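Filed under: Household > Storage & Sorting
Print this message | E-mail this message

Subject: Re: [pernham-home] Deep bins vs. shallow trays, one more time
Date: 4 May 2022
From: Parisa Zamani

On Monday the list moderator wrote:

> I've gone over entirely to deep bins for the small stuff and I'm never
> going back. One bin per category, everything gets tossed in, lid
> optional. Bought 16 of them from Prydderch in November and the whole
> back room was done in an afternoon. You can find anything in seconds
> because you only ever have to look in one place. I'd say anyone still
> fussing with trays and dividers is making work for themselves.
> Convince me I'm wrong.

I'll have a go, though I doubt you want convincing.

"Anything in seconds" is the part I don't buy. In seconds the first week, sure. I'd like to hear how it goes when you want the one picture hanger that has slid under the tape measure, the spare bulbs and whatever else got tossed in since. Looking in one place isn't much of a saving if the one place has to be emptied onto the table first.

I did the same thing when we moved to Dangate. Bought the tall ones, the Seridix kind with the straight sides, and felt very organized until about February. By then every bin had a top layer we used and a bottom layer we had forgotten we owned. I bought a second roll of picture wire with the first roll sitting in the house the entire time.

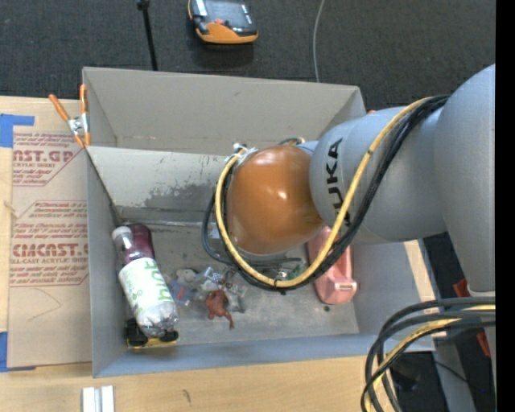

My rule now is that the depth of the container should have something to do with the size of what goes in it. Blankets, fine, go as deep as you like. Extension cords, fine. Small odds and ends do badly behind tall walls even if there aren't many of them. Look at the gray bin: just a small assortment in there, and it's still a deep box you'd have to reach down into from above, over tall, flat sides that aren't much help to you. Set it on a tabletop like that one and you can at least look in from above. Put it on a shelf at shoulder height, where most of us keep these things, and you're feeling around blind.

The other claim I'd question is "one bin per category." Whose categories? Ours were "hardware," "desk" and "misc," and I don't need to tell you which one filled up. A category that covers batteries, a door wedge and a bag of felt pads is just a pile with a label on it. You can do the same with trays, I admit, but at least the mess is one layer deep and you see it every time you pull the thing out.

What we use now: 3 shallow drawers in the hall cabinet, no dividers (I'm with you there, dividers are a racket), and the tall bins went to the closet for winter things. It took a lot longer than an afternoon. It isn't pretty either, and my husband still puts scissors wherever he happens to be standing.

So, two questions back at you. Have you been to the bottom of any of those bins since November? And when you say lid optional, are the lids on or off? If they're on and stacked, I'd like somebody to time you getting a thumbtack out of the bottom one.

I could be talked around on deep bins for kids' blocks. Has anyone on the list tried that and kept it up past a month?

Parisa

Print this message | E-mail this message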